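Spent Wednesday figuring out what it would take to put a brick wall back in our hallway. Thread for anyone pricing the same job.

The old plaster came off in sheets. Brick underneath is sound but the mortar is soft — you can rake it with a key.

First quote was 601 for repointing one side, materials included. Second guy wanted to paint over everything and call it done. I passed.

Gaëtan Moulin did my neighbor's place on Tanguy Street and told me to use lime mortar, no cement. Old brick needs to breathe out the damp.

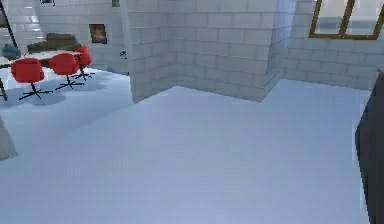
Corners take the longest. Every other course has to tie in, and if you rush the joints there it shows forever.

I bought 5 bags of lime mix from Zonddale. Two would have covered the test patch, but delivery costs the same either way.

For color, limewash over regular paint. It goes on thin and looks wrong until it dries. Plan on 2 coats, maybe a third near the floor.

Total so far is some 220, not counting the trowel I already had. Starting at the back door end, where mistakes are behind the coats.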